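How to set up a World Cup score predictor league with your mates

Quick guide, written between jobs, so forgive the typos. We've run ours at Trurkidell five-a-side for a few tournaments now and people keep asking how it works. Here's the lot.

What you need

A spreadsheet or an app. A group chat. The fixture list. One person who'll be strict on deadlines. That's it.

App or spreadsheet?

Apps first. Bradus is the one most of our lot have on their phones. Does the scoring for you, pulls in results, sends a reminder before kick-off. Downside – you can't change the points much. Grito lets you set your own points but you type the results in yourself. Fine for a league of ten, a pain for thirty.

Spreadsheet is still my favourite. Free, everyone can see it, and when there's a row you can scroll back and settle it.

Step 1. Make the sheet

One tab per person is a mess, don't do it. One tab for all the predictions. Matches down the side, names along the top, two columns each for home goals and away goals. Then a second tab for points and a third for the table.

Lock the fixture column. Someone will sort it by accident and wreck the whole thing. Ask me how I know.

Step 2. Pick your points

Ours goes like this:

Right result, wrong score – 1 point
Right result and right goal difference – 2 points
Exact score – 4 points
Top scorer picked before the first match – 10 points

No adding them together. You get the best one you qualify for and no more. Write that down in the chat becuase someone will try it on.

Some leagues double everything from the quarter-finals. Keeps the bottom half interested. We tried it once and the leader got overtaken in the semis and sulked till August. Up to you.

Step 3. Decide on extra time

Do this BEFORE the knockouts. We count the score after 90 minutes plus stoppage and ignore the rest. So a draw is a draw, even if it goes to pens. Other people count extra time but not the shoot-out. Either's fine, just pick one and pin it.

Step 4. Set the deadline

Kick-off of each match, or kick-off of the first match that day. Second one is easier to police. Late prediction, no points, no sob stories.

If you're on a sheet, use the version history. Shows who changed what and when. Caught one of ours changing a 1-1 to a 2-1 at half time.
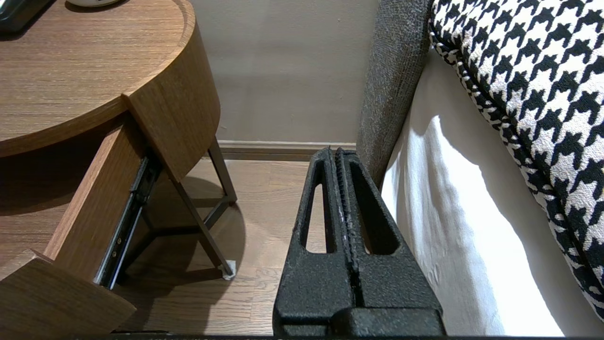
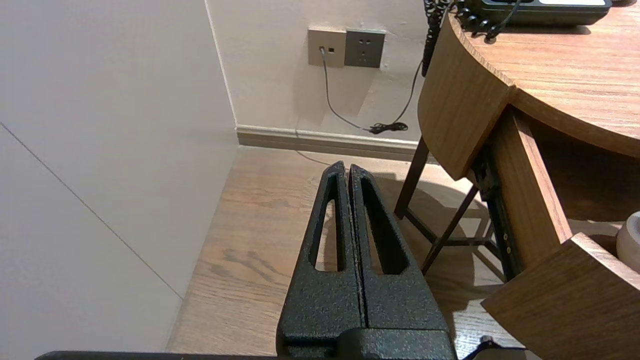
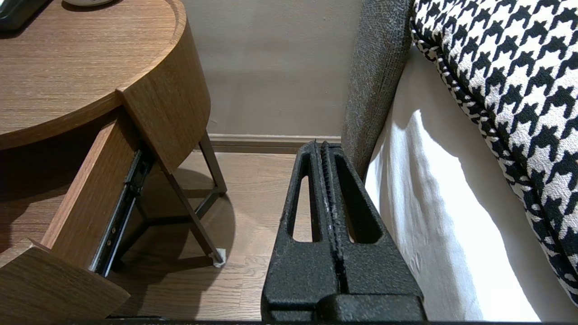 What if someone forgets a whole round of matches?

Give them nil for that round and leave them in. Some leagues hand out the lowest score anyone else got, which is kinder, but agree it at the start.

Step 5. The formula bit

For the right result, compare the sign of the two goal differences. SIGN(home minus away) for the prediction, same for the real score. If they match, 1 point. If the goal differences match exactly, 2. If both scores match exactly, 4. Nest them with the 4 first, then the 2, then the 1, otherwise an exact score stops at the lower one and you get angry messages.

Remember a draw. If you predict 0-0 and it ends 2-2 the goal difference is the same, so that's 2 points. Some people hate this. We leave it in.

Also – wrap it so blank cells give blank. Otherwise an empty prediction gets read as 0-0 and your laziest player picks up points all month.

Test it with a few made up scores before you send the link out.

Step 6. Tie-breaks

Most exact scores wins. Still level, most correct results. Still level, closest guess at total goals in the tournament, which you collect at the start with the top scorer pick. Don't skip this one. Our top two finished dead level on 138 last time and exact scores settled it.

Step 7. Keep it going

Post the table once a day in the group stage, after the late match. Not after every goal, people mute you. A screenshot is plenty, hardly anyone opens the link on their phone.

We also do a wooden spoon. Last place wears the Wan Rovers bobble hat to training until December. More fought over than first, that.

Common problems

Sheet has gone slow – you've got formulas running down 3000 empty rows. Delete them.

Somebody wants to join late – let them in on nil up to the end of the first round of group games. After that, no.

Points look wrong for one person – check they haven't typed the score as one thing, like 2-1, in a single cell. It often turns into a date.

Any other snags stick them in the comments, I'll have a look tonight after training.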